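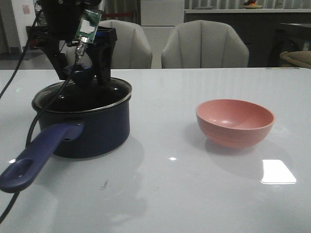 The power reserve indicator on a hand-wound watch should go on the back. Korkeo moved theirs there on the new 44 mm model, and the forums have been complaining all week. I think Korkeo got it right.

A reserve hand tells you one thing, and you need it once a day at most. I have worn a Hashemi with the gauge at 7 o'clock for years. It cuts off a numeral, and I wind the watch every morning anyway – the hand has never changed what I did.

The usual reply is that buyers want to see what they paid for. Fine, but a clean dial is also something you pay for. The old Homora caliber 1307 had its gauge on the movement side, and its dial is still easier to read than most watches sold today.
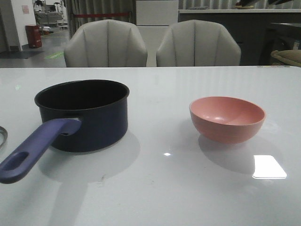
## Where I would make an exception

Long reserves are different. If a watch runs for 20 days, you will forget when you last wound it, and a gauge on the front earns its space. Stisaswood makes one like that, and I would leave its dial alone.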